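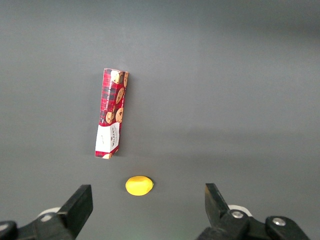
Fig. 1. Cookie box on its side, tartan print, chocolate chip.

Packaging Basics, week 4 notes (Adel Alaoui)

Okay, so last time we did plain cartons and everybody was very polite about it. Now we get to pattern, which I love! Look at how much work the tartan does before you've read a single word. Red ground, darker lines crossing it, and it comes back in a thin strip under the white label, so the label feels tucked into the cloth.

Then the cookies. They're printed right over the plaid, golden brown with dark chips, and a few of them run off toward the ends. I'm a big fan of that (Lovisa Skjelbred in the other section is not, ask her why). A cropped cookie makes me think there's more in the box.

Now the type. "CHOCOLATE CHIP" runs lengthwise in small white capitals, so with the box lying like this you read it sideways. Would you go bigger? I might, a little.

For next class: bring 2 food boxes from home, one with a pattern and one without. Write me half a page on where your eye goes first on each. Sketches are welcome, messy is fine. Hand them in to Magdy Shawky by 5 if you can't make it to class.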